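Robotics Club: Bowl Nesting Task, Spring Update
30 Apr 2020

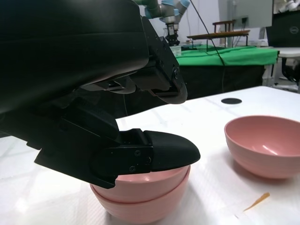

Maeve Moriarty wrote in after the March item to ask why the club spends so much time on stacking when the Holloway meet scores sorting. Her point was that a sorted bowl only has to land in the right zone, so a centimeter of error costs nothing. That is correct for the scoring sheet. The stacking work is meant to improve the release step, and sorting uses the same release.

Status of the nesting task is as follows. The set is three pink bowls on the white table. The arm is driven by hand through the task and each run is logged as one episode. As of this issue the log holds 3130 episodes, of which 2933 passed the length and sync check and are used for training. The rest stay in the archive folder and should not be deleted.

The current policy, named Federo in the repository, was tested over 119 trials with the start positions drawn at random. It finished 74 of them. Most of the failures fall into two groups. In the first, the lower finger touches the rim on approach and shifts the bowl before the grip closes. In the second, the grip is good but the fingers open too early and the bowl settles at an angle in the one below. Oluwaseun Nwankwo has added a short pause before release, and that branch will be tested next.

Changes to note:

The wrist camera exposure is now fixed. Auto exposure was reacting to the highlight inside the bowls and changing the color of everything else.

Fingertip screws are to be checked at the start of each session. Use the small driver in the Lekico kit and do not overtighten.

Episode names now end with the operator's initials. Older files will be renamed by script.

Members who want to work on the release branch should read the notes in the Prudero folder first, then add their name to the sheet. The sorting code has not changed since March and can be run as it is.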